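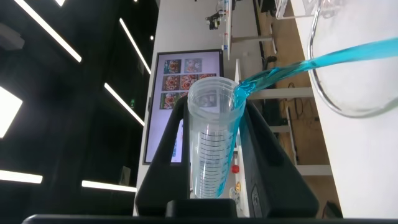

Visiting the Groltar open day: your questions, my answers

I've been to the Groltar robot open day in Brondanach twice now, and my inbox fills up every September with people wanting to know if it's worth the drive. So I finally put everything in one place. I don't work there, I just like robots and I ask a lot of questions when I visit.

What is it, exactly?
Groltar builds lab automation, which mostly means robot arms that handle glassware and liquids so a person doesn't have to do it all day. Once a year they open the demo hall and let the rest of us wander in. You get short demonstrations, a talk or two, and plenty of time to bother the engineers (they seem to enjoy it!).

Do I have to book?
Yes. There are 600 places and they do go. You pick an arrival slot when you book, but once you're inside you can stay as long as you like. I got there at 2 and was still hanging around when they started packing up.

How much does it cost?
Free. Parking is free too, behind the MacBrayne building next door, and you walk through a side gate that looks locked but isn't. Push it.

What do the robots do while you're there?
The liquid handling table is the one everybody crowds around, and I'd go there first. The arm I watched had a clear plastic graduated cylinder between its two fingers, held upright, while bright turquoise liquid was poured in from a big glass flask. I didn't expect to find that exciting and I stood there like a kid at an aquarium. Some of the pour ran down the inside wall in a thin blue line, and the woman next to me was holding her breath.

Is that real chemistry, or colored water?
Colored water, the engineer told me. They pick strong colors so people at the back can follow along. It also makes for much better photos.

Will my kids be bored?
Mine weren't, and one of them is 8 and gets bored at fireworks. The demonstrations are short and there's a lot to look at between them. Under 18s need an adult with them the whole time, and they're pretty strict about that at the door. Very little kids might struggle, mostly because the tables are high and you end up carrying them.

Can you try driving a robot yourself?
You can, at the teaching station! You sign up on a sheet when you come in, so do that before you get coffee. They give you a quick lesson and then you're opening and closing the gripper and trying to line it up with something. It's so much harder than it looks. My hands knew where they wanted to go and the arm went somewhere else, and I have a lot more respect for the people who do this for a living.

Why do they use such ordinary things on the tables?
I asked this too. I thought it would all be fancy custom parts, but it's racks, tubes, flasks, cups. The answer I got was that a lab is full of plain stuff that gets put down in slightly different spots every time, so that's what the arm has to cope with. Clear plastic and glass are a real headache for the cameras, apparently, because they see straight through to whatever is behind.

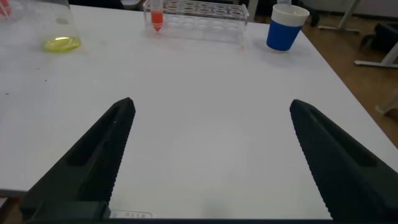

Ross Niven wrote in after I first posted this to say the test tube demo is the one to wait for, even if the line is long. He said he watched two runs back to back and the second was more fun, as by then he knew where the tricky part was and could worry about it in advance. I'd agree with that, and I'd add that the engineers talk more freely on a second run, so stick around.

Do things go wrong?
Sure they do. On my first visit an arm stopped halfway through a pickup and just sat there thinking about its life. They reset it and explained what had happened, and I learned more from that than from the talk.

Can I take pictures?
Yes, but no flash near the tables. The hall is well lit, so you won't miss it.

Is there food?
A coffee cart and some decent sandwiches. Divov, the bakery across the road, is better if you can bear to leave for twenty minutes. Get the plum thing.

Is it okay for wheelchairs?
It's all on one level, and the staff cleared space at the front for a visitor while I was there. For anything more specific, email them when you book. They wrote back to me the same afternoon.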